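Sheets for a round bed

We have had the round bed for 11 years now. It came with the house in Brenwood, because the sellers couldn't get it down the stairs and we couldn't either. I didn't want it at first. My husband liked it right away and said we should give it until February, and I suppose we are still giving it until February.

Sleeping in it is fine. Buying for it is the hard part. Ours measures 95 inches across, and most of what is sold as round bedding is made for something smaller. I have sent back two sets from Rodano that were listed as the right size and would not go over the far side of the mattress. The third place I tried was Plotow, where they cut to order, and those are the sheets I use now. You have to send your own measurements, so measure twice, once in each direction. Old round mattresses are often not quite round anymore. 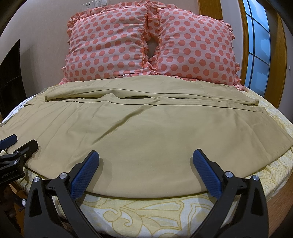 Folding a round sheet took me a long time to get right. I used to ball it up and push it to the back of the linen closet, and then it came out looking like it had been in a suitcase. Now I fold it on the bed itself, which is the only flat surface in the house big enough. I start at the pillow end and bring the top part back over itself, so there is a straight band across the middle and the curved half is still lying open toward me. The khaki one has a thin dark piping along the hem, and that helps, as I can see the curve without hunting for it. After that the open half comes up over the band, and then I have a long strip with straight sides. The ends are still a little rounded. I tuck those in and fold the strip in thirds.

It isn't perfectly neat, but it stacks, and it takes up half the shelf space it used to.

The khaki was not my first choice. I wanted cream to go with the yellow paisley bedspread, but cream was on back order and I was tired of waiting. Kiri Ngata from my sewing group said olive shades go with yellow better than people expect, and I think she was right. It does nothing for the pink polka dot pillows. Those have ruffled edges and I am keeping them, so the colors will just have to get along.

A few notes for anyone else with one of these beds. Wash new sheets before you decide whether they fit. Mine shrank a little the first time and not since. Skip the elastic straps. I bought a set from Quinlan and they pulled the fabric into points. If you sew, a 104 inch circle of fabric gave me enough to hem and still cover the top with a small drop on each side.

I want to try a quilt next, and I will write that up when I have bought the batting.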